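The Cloth on the Patterned Table

For a towel-folding policy, the first hard question is where the towel ends. Curano, a small software firm that builds perception and planning modules for household manipulation, spent most of last winter on that question. Its earlier stack could fold well on a bare gray bench and lost the cloth edge on almost anything else.

The current stack has three parts. Tipoki segments the cloth and labels its boundary. Dokadix takes that boundary and proposes pairs of grasp points. Trandeck checks each proposal against the reach and opening width of the fingers, then emits a trajectory. Training views come from hand-held grippers in homes, where table linen is whatever the household owns. A purple towel on an orange runner sounds like an easy case for color alone, but the runner carries a repeating white letter H, and the towel covers some letters only in part. 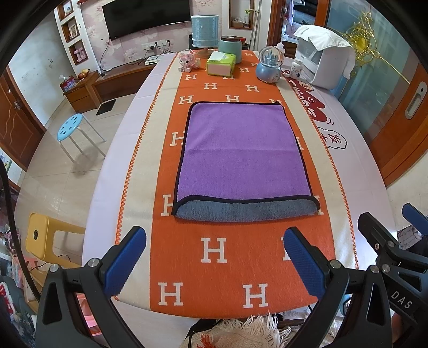 Boundaries and false corners

A letter cut by fabric produces a sharp, high-contrast corner exactly where the towel edge passes. The first version of Tipoki scored these as cloth corners. Dokadix then proposed grasps on the print, and Trandeck, which has no opinion about what it is reaching for, approved them.

The fix was to stop scoring corners in isolation. Tipoki now traces the full outline first and accepts a corner only if both adjoining edges belong to the same piece of cloth. The dark trim helps, as does the strip of gray-blue underside at the near end of the towel. The module assigns that strip its own class, "reverse face," so the planner can tell a turned edge from a shadow.

The retrained model used 2000 labeled views, with 918 held back for testing. Six grasp candidates per view are passed on; more than that slowed Trandeck without changing its choice.

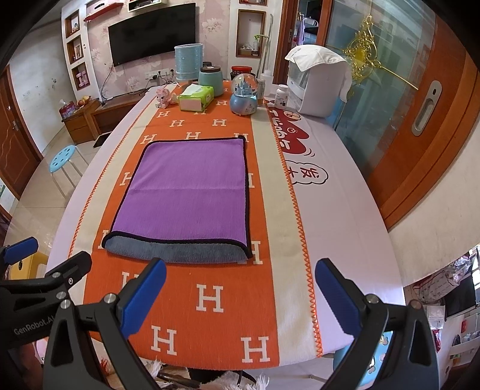
Height remains the weak point. A corner that lifts slightly off the table is the best available grasp, and from a wrist-level view at this angle it spans only a few pixels. Tipoki reports it as an edge point with low confidence, and Dokadix ranks it below flat edges that are harder to pinch. Curano's interim patch adds a bonus for dark points that break the straight line of the hem. It also rewards the occasional loose thread.

The next release replaces the patch with a short motion: the gripper moves sideways a few centimeters, and the planner estimates height from the shift between views. The cost is some 6 seconds per fold. Curano plans to make the step optional, with the threshold exposed in the Trandeck configuration file.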